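Clearing a Bed Is Still Hard Work for a Machine

2022-12-15

Every few months somebody asks me when they can buy a robot that tidies up. They have seen the clips. An arm folds a towel, a wheeled thing loads a dishwasher, and the comments underneath say the age of chores is over. My answer has been the same for years. Machines can do parts of chores. They can't do chores, and I don't expect to own one that can before my dishwasher wears out.

Take a job most people would not even count as work. There are things lying on a bed, and they need to go in a box. A child of three can do it, badly but completely. For a gripper with two fingers it is a long string of separate problems. A pack of tissues is slick and gives when you squeeze it. A stuffed toy has no fixed shape at all. A toy hamburger is easy to find and easy to hold, and so it tends to be what you see in the videos. 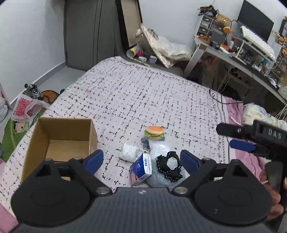

Then there is the question of what belongs in the box. A wad of crumpled tissue might be trash or it might be wrapped around something. A person looks at it, pokes it and decides. The machine has to be told, or has to have seen enough similar wads to make a fair guess. Sorting like this takes up more of housework than lifting does, and it gets far less attention.

Factories avoided most of this trouble by changing the factory. At Drivar, where I spent 11 years on the packing floor, the arms worked well because every carton came down the line facing the same way. When a carton came down crooked, the line stopped and one of us walked over. That was a fair deal. We had 8 arms and 2 people minding them, and the cartons got packed.

You can't make that deal in a bedroom. The sheet slides and the mattress sinks. The box is on the bed today and on the floor tomorrow, and there are bags in the corner that somebody means to deal with later. I have yet to see a home where everything came down the line facing the same way. 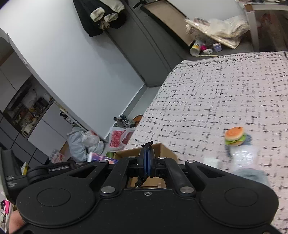
Gripper fingers closed in front of the open box, with the toy burger still on the sheet.

I'm not saying the work is going nowhere. Learning from human hands looks to me like a better bet than writing rules for every object, and a tool that a person can carry into a real, messy room will meet things no test bench has on it. That's worth paying for. What I object to is the sales talk. A cousin of mine put money down on the Fekent home helper in June after watching a demo in which it cleared a table of three cups. Her table has never had three cups on it. It has mail, chargers, half a sandwich and a cat.

If you are thinking of buying something like it, ask to see it work in a room the company didn't set up. Ask how long it took and how many times a person stepped in. A seller who has good numbers will be glad to share them, and I would still bring my own pile of laundry.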